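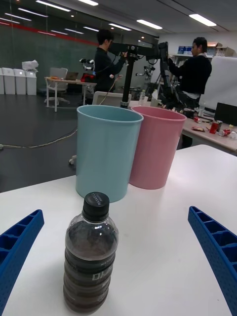

Lideto ledger, paste and spine linings

Tuesday, December 31, 2019

Long one today, and I want it down before the holiday wipes my memory of it. Item 2527, the big Lideto ledger, finally came out from between the boards. It went in on a Friday with the text block looking like a potato chip and it came out flat enough that I'd call it a book again. The last few leaves still have a wave at the fore edge, and I'm leaving it. Every time I chase the last bit of wave I make a new one further in.

Condition as of this morning: sewing sound through the middle, broken at both ends. 53 leaves have tears or losses bad enough to need tissue, most of them down at the bottom corner where people turned pages with whatever was on their thumbs. Old spine lining is newspaper, stuck down with animal glue that has gone brown and snaps like toffee. I kept a strip with a bit of a feed store ad on it, it's in the envelope with the paper label that says SPINE.

Paste

Made wheat starch paste first thing. One part starch to five parts water by volume, soaked while I got my coffee and answered mail, then cooked in the small double boiler. Stirred the whole time because the timer on the hot plate can't be trusted (someone please write that on the hot plate). It turned glassy later than I'm used to. I think the new starch is a bit different from the old bag, it feels squeakier between the fingers. Took it off, let it cool with plastic wrap right down on the surface, then pushed it through the horsehair sieve twice.

First pass gave me lumps the size of rice grains. Second pass was lovely. Thinned half of it to heavy cream for the tissue repairs and left the other half stiff for the spine.

Two things I'd do differently. Use the wide sieve, the little one takes forever and my wrist complained all afternoon. And wet the brush before it goes into the paste, which I know, and which I forgot.

Tissue trials

I tried three papers on scrap from the back of the ledger (blank stub, already detached, fine to play with).

Skastmont light: goes on like a dream, nearly disappears, but the wet strength is poor and I tore two strips just lifting them off the blotter. Good for hairline tears if you're in a patient mood. I was not.

Skastmont medium: too white. Strong, easy to handle, but next to this paper it looks like a bandage. We could tone it, but I'd rather save that for the big loss on the title page.

The one in the folder marked Nagano: my favorite by a mile! Warm color, long fibers that feather out nicely when you tear against a wet line, and it dried without pulling the scrap into a curl. I don't know who marked the folder or how old the stock is, and there are only nine sheets left. If anybody remembers the order, tell me. That's enough for the corners if I'm careful and nothing for the spine.

Dried all three under blotter and weight for 60 minutes, then flexed each one back and forth by hand. Light let go at one end. The other two held. I'd like to look at them again after the break when they've had a proper rest, because fresh paste always flatters itself a little.
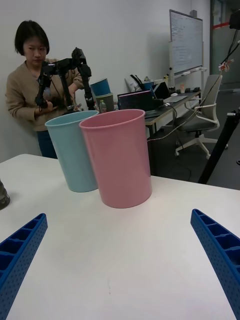 Light blue container and its neighbor on the white table.

Getting the spine clean

This was the part I'd been putting off. I laid a poultice of the stiff paste along the top third of the spine, covered it with plastic, and went off to cut blotters. When I came back the glue had gone to jelly and the newspaper lifted in one long piece, which was so satisfying I did the next third straight away without eating lunch. The bone folder takes the jelly off fine as long as you keep wiping it. Metal spatula is faster but I nicked a fold with it near the tail, third gathering from the back. Small nick, noted on the treatment sheet.

The bottom third is still on. There's a lump of something much harder down there, an older repair I guess, and paste alone didn't touch it after two goes. Elaheh Bahrami had the same problem with the Flommont account books and I remember her using methyl cellulose in place of paste, left on longer, with damp blotter over the top. I'll ask her before I do anything clever. Her notes are in the green binder, but the page on adhesives has been borrowed and not brought back. If it's in your drawer, no hard feelings, just put it back.

Thoughts on the sewing

I've gone back and forth on this. Pulling the whole thing and resewing would be tidy, and I do love sewing a book that size. But the middle is holding and the thread is good linen, and I can pick up the loose gatherings at each end by linking into the stitches that are there. That's what I'm going with - less time, less handling, and the old holes stay as they were. Curved needle, 25/3 thread if we have any left, waxed lightly.

Boards are a separate headache. The front one has split in its thickness at the upper corner. Paste in the split, clamp between silicone paper, and it should behave.

Left for next time

Bottom third of spine, after talking to Elaheh
Corner repairs with the Nagano tissue, start from the back where it's worst
Look at the three trial strips again and bend them some more
Order starch, and find out what the old bag was
Blotters are down to the last stack, the cut ones are in the flat drawer under the press

Leftover paste is in the fridge, second shelf, lid on, marked with today's date. Don't use it after a week, it goes pink.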